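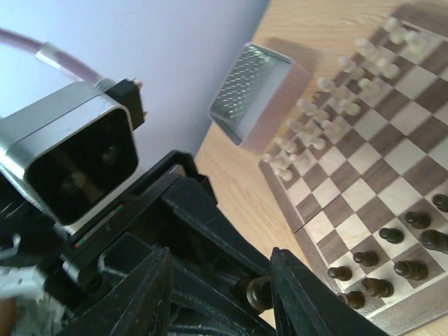 Dark pawn in the gripper, station 4, Zellia.

Thread on what the arms changed for us at Jullness. I run the board game bench, second shift.

Before March we set up every display board by hand. Store orders come in as full setups, all the pieces standing on their squares, and one person did maybe 19 boards before lunch. Your neck knew it by noon.

Now the arm places the pieces and we check. My job went from setting to watching, fixing and signing off. Same pay grade so far -- the union is still talking to Han about that.

Pawns are the annoying part. The grip closes low on the base and if the piece leans, you stop, straighten it by hand and restart the row. Attila Hajdu on first shift keeps a list of every stop. He had 136 last month, mostly pawns.

Setting boards used to be four of us at one long table, talking. Now it's one person per station and the stations are far apart. I miss the table. I don't miss the neck.

Two of the old crew moved over to packing. One took the Tretis course and does the camera calibration now. She likes it and she's good at it.

Output is up, around 1447 boards a month across both shifts. We got told that at the meeting. We asked about break times at the same meeting and are still waiting.

If your shop is getting these, ask early who clears the stops and whether that time counts against your numbers. Ours did for the first few weeks. It took a written complaint to change it.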